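In praise of the small club

My town has two places where an adult can learn tennis. One is the Ollano sports centre near the motorway, with 15 indoor courts, a shop and a café. The other is Trindberg, where I am a member, with 3 clay courts and a wooden hut where the roof needs repair since before I moved to this country. In December the council must decide if Trindberg may keep its land. I want to explain why I hope it can.

I came to tennis late, at the age of 63. My doctor said I should move more, and my wife said I should talk more to other people than her. I tried Ollano first. It was clean and well organised, and the young man at the desk was polite. I paid with my phone, I played one hour against a wall, and I went home. In four visits I learned the name of no person.

At Trindberg it is different from the first evening. Ingeborg Wiegand asked me if I could play doubles. I said no. She said this was fine, the others could also not. On Wednesday evenings we still play in the same group, and we are still not good. 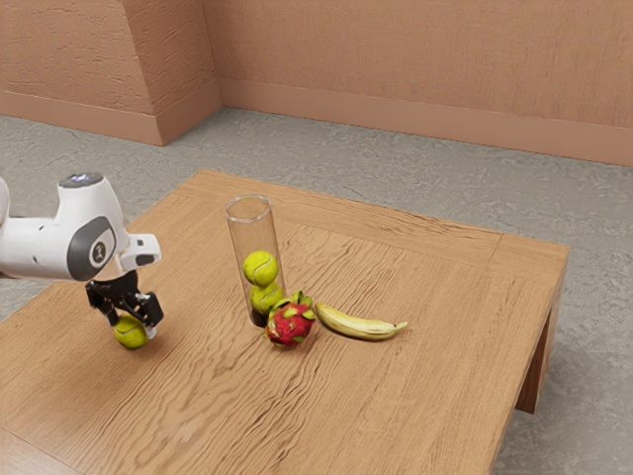 A club of this kind asks something from you. You must sweep the court after your game, and in spring you must come with a shovel. I did not like this in the beginning. I thought, I have paid, why do I work? But when I have carried the clay myself, I look at the court with other eyes. I am more careful with my feet, and I am more friendly to the person who comes after me.

The council has its arguments, and I do not want to laugh at them. The land measures 3,676 square metres and it is near the station. People need flats. My own daughter looked for a flat for two years, so I know this problem from the kitchen table. Bernd Brandes wrote in the local paper that a few pensioners should not block homes for young families, and I understand his anger.

Still, I think he makes the sum too simple. The old Oltmanns factory is also near the station, and it stands empty a long time already. One can build there first. A factory hall can be replaced. A group of people who know each other grows slowly, and if you send them away to different places, most of them will stay at home. I would be one of them, I am afraid. The way to Ollano by bus takes two changes, and after seven in the evening the second bus does not go.

The meeting of the council is open to all. I will sit there with Ingeborg, in the second row - she does not hear so well from the back.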